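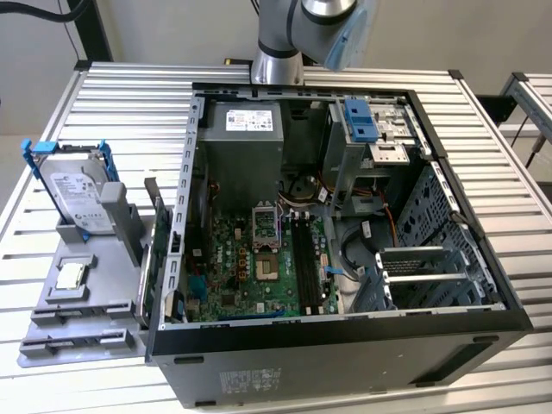 The Clutach bench, with the case open and the hard drive, processor and expansion card set out to the left of it.

By Mawar Wuisan
Wednesday
4 min read
17 comments

Welcome back to the gallery, and a particular hello to those of you who found us through the open evening at Cirside and have been asking ever since when there would be something to look at. I did promise pictures, and I am sorry they have taken me so long. There are only two in this batch, but I have rather a lot to say about them, so do put the kettle on first.

For newcomers, the Clutach bench is where we gather examples for Nekileo, our learning system for putting desktop computers together. An example, to us, is one go at one job from start to finish: pick up a part, carry it over to the case, put it where it belongs, let go and move clear. The arm's movements are saved along with the views from the cameras, and somebody then writes a plain sentence saying what the job was. We have 438 of these on file now, and I have watched very nearly all of them, some with great pleasure and a few through my fingers.

Every job begins from a set layout. The drive, the processor and the card each have their own place in the grey fixture, and the computer lies on its side with the panel off so that the arm can come down from above. Setting all of this out is the slow part of the day, and I have grown very fond of it. You get to know a case well when you have tidied the same cables back out of the way before lunch and then again after it – I could probably draw the inside of this one from memory by now.

We do shift things a little between goes, I should say. The case might move a finger's width along the slats, or a cable might be left to flop a different way, because a system that has only ever met one perfect arrangement gets into a terrible muddle with the next one. It took us a good while to be brave enough about this. Our early examples were so beautifully neat that they taught Nekileo very little, and we ended up setting 67 of them aside. I still feel a small pang about those, as they were lovely to watch. 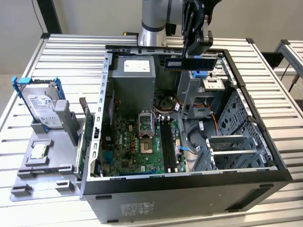
A memory module in the gripper, over the back of the case, with all four slots still empty.

Memory is the job I get asked about more than any other, and I do understand why. Anyone who has ever fitted a module at the kitchen table will remember that nervous moment when it doesn't want to go down and you wonder how hard you dare push. A person feels their way through it, with a thumb at each end and perhaps a bit of muttering. For the arm we have to gather that feeling example by example, and so we keep the awkward goes as well as the smooth ones. A module that meets the slot at a slight tilt, gets lifted and is brought down again straighter is worth a great deal to us, and it goes into the collection with a note of its own.

The processor is a different sort of job again, with its lever and its frame and a socket full of pins that must be treated very gently indeed. We are taking that one slowly. I had hoped to be further along with it by September, but the notes needed a proper sorting out first, and Bråten, our second bench, wanted its cameras lined up to match the ones at Clutach. It is fiddly work and there was a fair amount of tea involved.

Several of you asked in the comments last time whether the drive goes in complete with its blue carrier. It does, yes, and the carrier gives the fingers something kind to hold on to. I'll put up a set on the drive next, once I have gone through the new examples and written their sentences, and if there is a particular part you would like to see, do leave a note below and I will see what I can find.

Shared 67 times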